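How to Oil a Butcher-Block Table (and Keep It Looking Good)

I put off oiling my first butcher-block top for so long that it went gray and fuzzy around the sink end. Don't be me! It's an easy job, mostly waiting, and you can do it in an evening if the top is in decent shape.

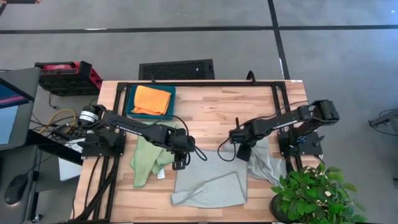

I learned most of this from Selorm Issahaku, who had the workshop next to mine in Clotthorpe and could never walk past a dry piece of wood without saying something. My method is pretty much his, with a few shortcuts.

What you need

Food-safe mineral oil
Sandpaper, 120 and 220 grit
A few lint-free cloths (old T-shirts are great)
Dish soap and a scraper
Board cream or beeswax, if you like a softer feel

Step 1: Clean it

Scrape off anything stuck on, then wipe the whole top with a damp cloth and a drop of soap. Go easy on the water. Let it dry overnight - I know, I know, but oil won't soak into damp wood.

Step 2: Sand it

Start with 120 if you have stains or knife marks, otherwise go straight to 220. Always sand with the grain. I did one corner in circles once and the swirls showed up the minute the oil hit them. Vacuum, then wipe off the dust.

Step 3: Oil it

Pour a puddle in the middle and spread it out with a cloth, edges and end grain too. The end grain drinks a lot, so give it extra. Leave it for 30 minutes and wipe off whatever is still sitting on top. If you skip the wiping you get a sticky table, and everything you put down on it comes up greasy.

Step 4: Do it again

A new or very thirsty top wants several coats. I did one a day for 7 days on mine, which was probably more than it needed, but I liked how dark it got. Finish with the cream if you're using it and buff it in.

How often after that?

Drip some water on it. If it beads up, leave it alone. If it soaks in, time for another coat. Mine always gets thirsty in January when the heating has been on for weeks.

One safety thing: if you swap the mineral oil for linseed or tung, lay the used rags flat outside to dry. Balled up in the trash, they can heat up and catch fire.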